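Oda Nygård
15 December 2019

I said I'd post how we set up the coffee table for the open afternoon at Felthorpe, so here goes. A few people asked after the last one in April.

42 replies withheld by filter · Show

We put out coffee, tea and something small and sweet. No plates of cake, no forks. People stand up and talk and hold a mug in one hand, so whatever they eat has to fit in the other.
3 shares · 1 comment

The table is the dark brown one that used to be in the hall at Bråten. It's wood, it's heavy, and it shows every crumb. I've stopped wiping it between rounds and do it once at the end with a damp cloth.
1 comment

Mugs. We used to buy matching ones and they broke at different speeds, so now the rule is that anything white on the outside is fine. Prints are allowed. I won't take glass ones, I've swept up enough glass.
5 comments

They go along the back. If they're in front, sleeves catch them when people reach over for the food. I also turn the handles in toward the middle if I remember, which is maybe half the time.
2 shares

Food goes on trays in the middle. I like metal trays for this. The plastic ones slide when you take something off them one-handed. Thrift stores have plenty of old drinks trays with a badge or a logo on them, and they cost next to nothing.
4 shares · 2 comments

Everything gets cut into small cubes, bite size. I do it the night before and keep it in a tin from Plandmont that closes properly. If you cut it in the morning you'll be cutting when the first people walk in.
1 share

Tongs. Put them ON the tray, not beside it. When they were beside it, people used their fingers. I bought a cheap pair at Brorkus and they've lasted longer than the good ones I had before.
53 likes · 6 comments

Saucers and small bowls are for the odds and ends: spoons, a used tea bag, a pit or a wrapper. I put one at the left end of the table. One at each end would be better and I'll try that next time.

The middle of the table, partway through clearing up: 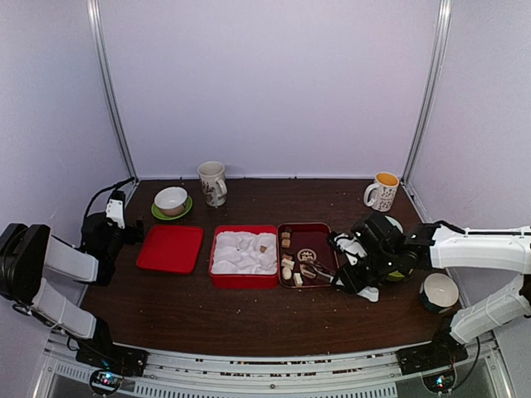

Five cubes left on the maroon tray, tongs still with them. The red one on the left is empty.
20 likes · 3 comments

Clearing up order, for the person who asked: leftover food first, then mugs, then trays, then crumbs. I used to start with the mugs and then someone would come back wanting one more coffee.
1 comment

Leftovers go home with whoever wants them. I keep a box for that by the door. Anything that's been sitting out all afternoon with people breathing on it I throw away, sorry.

Cost for the whole afternoon was 1171 kroner, and most of that was coffee. The sweet things were cheap. I could save a bit by switching brands but I had complaints when I tried it.
2 shares · 4 comments

Things to buy before the next one: a second pair of tongs, dishcloths, another saucer. If you have a white mug you don't use, bring it. That's all from me, I'm going to go wipe the table.
9 comments

Recent posts by Oda Nygård
Getting coffee stains out of a thermos
Moving the chairs from Bråten
What fits in the Felthorpe cupboard

Contact · © 2019 Oda Nygård · Back to top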